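# Laundry first, shelves later

The engineer who runs manipulation testing at Ekum has a short answer when relatives ask if a machine can do their laundry yet. "Parts of it," she says. "Slowly, and only the parts we practiced."

Ekum rents space in a former textile mill and works on two kinds of chores, sorting cloth at home and restocking small stores. Of the two, she expected the store work to be harder. A box of crackers turned out easier than a towel. "A box has the same shape every time you pick it up. A towel doesn't have a shape until you hold it somewhere."

Her team keeps a log. In September the arm made 1474 attempts at taking a single cloth and putting it in a bin. It finished 1203 of them without help. She doesn't call that good. "If you dropped one sock in five on the floor, you'd be annoyed with yourself." Of the failures, 194 were missed grasps, where the fingers closed on air or on the table. Most of the rest were cloths that caught on the rim of the bin and hung there.

I asked about folding. She said they can fold a hand towel when it starts out flat, and that getting it flat is the slow step. Shirts are further off. Fitted sheets are not on the schedule.

The store side is being tried with Verschueren, a grocer with one shop on Prulbridge. The machine there faces cans forward on the lower shelves after closing. A night clerk still walks the aisle afterward and fixes what it missed. "He's faster than we are, by a lot," she said. "The owner knows that. He wants it for the hours when he can't find anyone."

Price comes up in every conversation, and she would not give one. She did say that the hardware gets cheaper each year while the hours spent on testing do not. She also thinks people picture the wrong product. "They want one thing that does the whole house. I'd be happy with one that empties a hamper and doesn't need me in the room."

When I asked how many years until that, she said she had stopped guessing, and went back to the failure log.

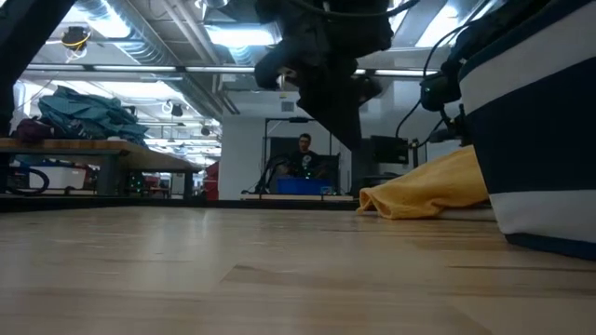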